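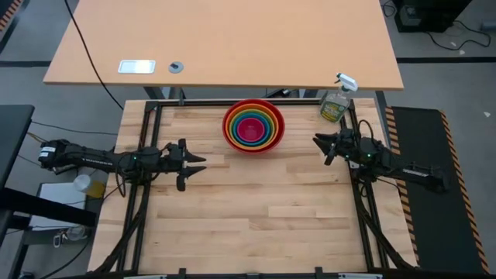

Diarmuid Ó Néill
Piano teacher and accompanist

How to follow a sonata-form movement by ear

Plenty of adult pupils tell me they enjoy a symphony while it's playing but lose their place within a couple of minutes. You don't need to read music to fix this. You need one recording, a pencil and an evening.

What you need

A first movement in sonata form, between six and 11 minutes long. A Haydn symphony or an early Beethoven piano sonata will do. Avoid Mahler for now. You also need a player that shows elapsed time. I use the Lotberg desktop player, but any will work.

Step 1. Listen once without writing

Play the movement from start to finish. Don't pause it. If there is a slow introduction, let it go by. The main part begins when the speed picks up.

Step 2. Learn the first theme

Go back and play the opening of the fast section 4 times. Hum it until you can do it with the recording off. Write down the time at which it starts. A rough drawing of the shape (up, up, down) is a help if you forget tunes easily.

Step 3. Find the second theme

Keep listening past the opening. The music will usually get busier and then settle into something in a new key. You may hear this only as a change of mood. Note the time. Haydn sometimes brings back his first tune here in the new key, so don't worry if you can't find a fresh one. 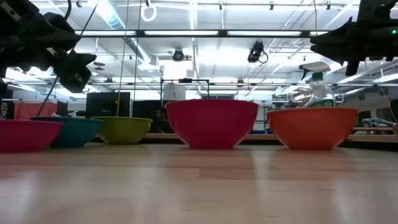 Five bowls along the far side of the tabletop.

Step 4. Mark the repeat

In many recordings the whole opening section, called the exposition, is played twice. When you hear the first theme again exactly as before, write "repeat". Some players leave it out – check the timings if you are comparing two versions.

Step 5. Listen for the development

After the exposition the themes are broken up and moved through other keys. Put a tick each time you catch a piece of something you know. Four or five ticks is a good result on a first attempt.

Step 6. Catch the return

The recapitulation starts when the first theme comes back in the home key. Write down the time. The second theme follows, and this time it normally stays in the home key. Anything after that is the coda, which can be two chords or several minutes.

Checking your notes

Compare your timings with a score or a good programme note. The Ó Gríofa listening sheets have bar numbers and are clear enough for beginners. If you are more than a few seconds out at the return, play the half minute before it again and listen to the bass.

Do the same movement again the next day with no notes. Then try a minor-key one, where the second theme often starts out in the major – Mozart's Symphony No. 40 is a good choice.

Page last changed 20th May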